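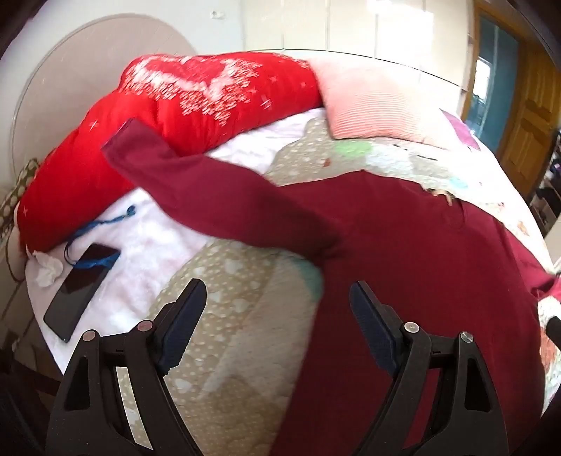 The first thing Sosina Mersha told me when I got to the workshop was to leave my coat on. The heat at Brasa had been out for two days, and she was soldering in fingerless gloves with a mug of tea balanced on a spool of filament. "Don't touch the blue stuff," she said, pointing at a tray of pads that were still curing. Then she went back to her joint and I stood there feeling like somebody's little brother.

I'd come to see grippers. Brasa is a shared shop with 27 members, most of them furniture people, and for the past year one corner bench has belonged to a crowd who want a robot to fold a sweatshirt. A towel is easy, they'll tell you (at length, if you let them). A sweatshirt has sleeves and a neck hole and a top layer that slides around on the bottom one, and it never lands on the bed the same way. Leszek Szczepańska, who keeps the parts drawer and guards it like a dog, has been trying to write down how he folds one for months. He has four pages and hates all of them.

So they hold the grippers themselves and fold with those. You squeeze, the jaws close, the camera on top records what the jaws see, and later all of that goes into training the arm. I got to try it on a scrap of fleece and I was terrible! My left hand kept closing when I only wanted the right. Bogdan Baran, who builds most of the linkages, watched me drop the same corner over and over and then quietly took the tool away from me.

The linkage is his favorite subject. Each jaw is a set of bars on pivots, so the fingertip stays at the angle he wants as it swings in, and he's redrawn it more times than his wife would like to hear about. The pins were the headache. His first batch had enough slop that a jaw would wander under load, and he ended up reaming every hole by hand on the drill press after hours. Then came the pads. Too soft and they drag the cloth, too slick and a heavy knit slides right out. The shop has spent 955 dollars on this so far, and I'm told a painful share of that was pad material.

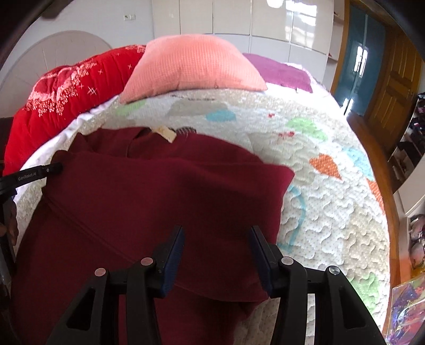 Two grippers at work on a maroon top, with the collar tag showing.

Folding happens on a real bed, on a real quilted spread. Lena Szewczyk insisted on that. She did the early runs on a gray tabletop and says the arm learned a lot about gray tabletops. Dark cloth is the one she worries over, especially where one layer crosses another and the edge goes missing in its own shadow. She'd like a lamp. Bogdan would like her to stop moving the lamp.

They call the arm Bilyk, and it lives under a sheet at the back of the shop. I asked to see it fold something. Leszek pulled off the sheet, plugged it in and gave it a dish towel, which it picked up by one corner and held out over the bench for a good long while – like it was waiting for one of us to take it. Sosina took it.

"The shoulder motor's getting swapped in January," she said, and folded the towel herself.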